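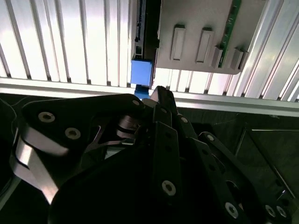
Work package 2, perception. Negin Karimi reported on the Pandeck segmentation model since the June retraining. The training set now holds 3,568 labelled wrist frames, and masks on painted and plastic parts are stable. Bare metal is still the weak point. With the ribbed aluminium panel behind the work, the bright highlights between the grooves are being read as edges, and the model splits the panel into strips. The light grey part with the four raised bosses is found, but its outline wanders where the green circuit board strip runs down beside the bosses. The blue block directly above the finger tips remains the best landmark in the close view, and Negin proposed using it as the anchor for the final approach. Agreed for trial.

Bivel > Projects > Truken > Meetings > Software minutes

Overview Meetings Actions Releases Contacts

Truken software group - minutes
Started 10.00. Venla Mustonen in the chair, Negin Karimi taking notes.

1. Previous minutes
Accepted with one correction. The timeout on the Baudry driver is set in the launch file and not in the controller, as had been written.

2. Perception
As reported at the head of these minutes. Venla asked whether the gripper mask could be fixed in place, to save inference time. Negin said no, the finger links move too much between open and closed, and a fixed mask hides the tips when they matter most. She will generate the mask from the joint reading instead and compare it with the learned one.

3. Planning
The planner failed on 54 logged approaches in the last release. Most were rejected in the collision check against the rail, with the padding left at the default of 6 mm. Venla has reduced it to 4 mm on the test branch and the same logs now replay with far fewer rejections. No change to the main branch until the replay has been run with the calibration error added in. Negin was concerned that the padding is being used to cover up a poor hand-eye calibration. Discussed at some length, not settled.

4. Control
Force threshold on closing is still read once at start-up. It should be read at each grasp. Small change, Venla to do it. The log messages from the Baudry driver are in two time bases and cannot be lined up without editing by hand - carried over from last time.

5. Tooling
The replay viewer drops frames when the depth overlay is on. Agreed to live with it for now. Labelling guide to be updated with a section on reflections, so that highlights on bare metal are left unlabelled.

Actions
Negin - trial the block anchor, joint-based mask, labelling guide.
Venla - replay with calibration error, force threshold, driver time base.

6. Any other business
None. Closed 11.25.

Last updated: June, V. Mustonen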